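Week 6 handout: Reading survey claims without getting fooled

Bring this to section. We will use the Steleletti storage study again, so have your copy marked up.

Start with the headline. Steleletti, which sells shelving, reported that most people "feel calmer" in a home with built-in storage. The press release says 2,000 households. Go to the back pages and the picture changes. The form was sent to 2,000 addresses, 1,821 of them never answered the mood questions, and the percentages are worked out on whoever was left. You should be able to get that number yourself before you read another line.

Who fills in a six-page form about shelves? People who like their shelves, I suspect, or people who just paid for them. The report calls this group "representative" and gives no grounds for the word. Treat it as decoration until somebody shows you a comparison with the people who stayed silent.

Now the wording. Question 4 reads: "How much calmer do you feel since adding storage?" There was no box for "less calm" and none for "no change." A question built like that can only come out one way.
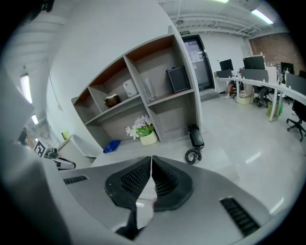 Shezi: I still think you're too hard on them. A small sample isn't worthless, and every survey loses people. If we threw out everything with a low response rate we'd have nothing to read.

Fair, up to a point. Low response alone doesn't sink a study. What matters is whether the reason for not answering is tied to the thing being measured, and in this case it almost surely is. A random loss makes your estimate shakier. A lopsided loss makes it wrong, and a bigger mailing won't fix it - you just get the wrong answer with more decimals.

For section, find the question in the appendix that you trust most and be ready to defend it. I have one in mind and I'm not sure I trust it either. 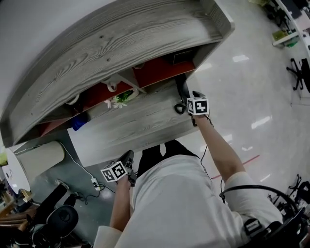

Bumness, February

The follow-up wave is out, run through Turnurero's online panel. It has 227 completed forms, and some 40 come from people who also took part the first time. The summary pools both waves as if they were separate people. Check the footnote under Table 2, then redo the total without the repeats.

Question 4 is unchanged.

Reading for next time: chapter 5, skip the part on weighting.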